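Speaker notes: The Bathroom Cupboard and Other Ruins
Sedgwick Library evening talks, 6 Apr 2025

Slide 1. Wait for the latecomers. Mention the tea urn is on at the back and is louder than I am.

Open with the move from Wistoseck. We packed the kitchen in a day and the books in two. The bathroom cupboard took a weekend and most of my self-respect. Hold up the hotel shower cap. Pause for recognition.

Slide 2. Why small things pile up. A sofa has to be argued over before it comes in. A travel-size conditioner walks in by itself and stays until the lease runs out. I once moved the same tube of antiseptic cream through 3 houses, and it had expired before the first.

Slide 3. The "perfectly good" problem. My family's phrase for anything we'd never use but couldn't bin. Read out the list from the Drarkulier flat: foot spa, heated rollers, a bath pillow with a slow leak. If they laugh at the bath pillow, do the bit about my aunt. If they don't, skip my aunt.

Slide 4. The sorting method, such as it is. Empty the whole cupboard onto a towel. Wipe the shelves while you've lost your nerve. Then put back what you used in February, plus the first aid kit. Everything else has to make its case. Sunscreen usually wins, bath salts shaped like seashells usually don't. Old medicines go back to the pharmacy, so please don't flush them.

Slide 5. Storage tubs. Admit to the Tornine phase, when I bought 40 matching tubs in a favourite shade of grey and labelled one of them "labels". Drink water here.

Slide 6. Things that come in their own box.
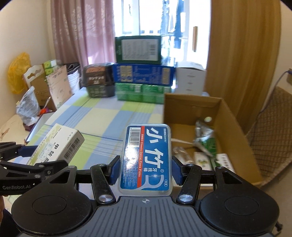
Should you decant everything into matching jars?
Leave most of it in the packet it came in, where the name and the expiry date are already printed for you.

Somebody will bring up cotton balls. Give them cotton balls.

Slide 7. Sharing a cupboard. One shelf each, and the top one for whoever is tallest and complains least. Don't take sides if a couple at the front starts up.

Finish with 5 minutes for questions, then stack the chairs along the window side. Take the shower cap home this time.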